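Subject: Re: [shared-spaces] Is a mezzanine worth the trouble?
Date: Mar 19, 2023
List: shared-spaces discussion list

Hi everyone,

Oh, I am so glad somebody asked this! I've been reading the list for ages without having anything useful to add, and finally there's a question I have opinions on. Quoting the original so it's all in one place:

> We're a small design group looking at two places to rent. One is a
> plain single-floor unit. The other has a big open work floor with a
> mezzanine running around it, and we keep going back to look at it
> because it's lovely. My worries are noise, lighting and whether the
> people upstairs will ever talk to the people downstairs. Also, how
> do you get any privacy in a space like that without building rooms?
> Does anyone on the list work in one and would you choose it again?

Yes, and yes! We moved into the old Ulstead building in September and I would sign that lease again tomorrow. Before that we were in a long low unit out past Tivau, where the ceiling was so close that tall people could touch the tiles, and I can't tell you what a difference the height has made to everybody's mood in the afternoon. People stay for lunch now. They used to eat in their cars.

Noise first. It does travel, I won't pretend otherwise. What you hear most is voices from below, much more than footsteps from above (we expected the reverse and spent money on a thick runner for upstairs that we could have saved). A phone call taken right at the railing can be followed by the whole lower floor. Our rule is that calls happen at least 10 feet back from the rail, and that sorted out most of it. The coffee grinder went into a cupboard with a door. If I were starting over I'd ask the landlord about hanging felt before we moved in, while the place was clear and a lift could get around.

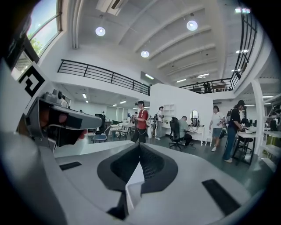 Lighting took us longer to get right than anything else. The temptation with a high ceiling is to fit bigger and bigger fixtures up top until the people at the bottom can read, and by then the people on the mezzanine are squinting. Treat it as two separate jobs. Upstairs you want a gentle general light, and our round ceiling lights do that fine between the beams. Under the mezzanine it's a different world, and the fluorescent strips there do the real work, running back through the open office. They're not glamorous but you can see what you're drawing! Get them on their own switch. Ours were wired together with the ceiling lights when we came, and splitting the circuits cost us $345, which I'd happily have paid twice. The windows help a lot too. With leaves outside, the light coming in is softer than you'd think.

On privacy, please don't build rooms until you've tried one freestanding wall. We have a tall white partition in the middle of the floor, with a little shelf unit built into it, and it does far more than I expected from something so simple. You get a quiet side and a busy side, and the shelves have turned into the place where people leave things for each other. Mail, tape measures, a library book that has been going around since the fall. We priced glass rooms with Birhane Interiors and the quote was fair, but I'm happy we waited.

As for people upstairs never talking to people downstairs, I'd say the railing fixes that for you. Open horizontal bars mean you can see who's in and wave at them. A solid half wall would have been quieter, I'm sure, and I'd still take the bars. Do check them against your local rules if small children ever visit, as some places don't like anything that can be climbed.

A few odds and ends from the first months. Heat rises, so the upstairs desks want a fan by June and the downstairs ones want the sweaters. Put a printer on each level if you can afford to; we had 4 weeks with only one and people got very cross on the stairs. Measure the stairs before you buy furniture, too. We had a table from the Mirnotholm sale that would not make the turn, and it lives on the lower floor now.

What's the ceiling height in the place you're looking at, and do the windows reach both levels? And does anyone here have experience with felt panels on ribbed ceilings? I'd love to hear how they were attached.

Good luck, I hope you take it!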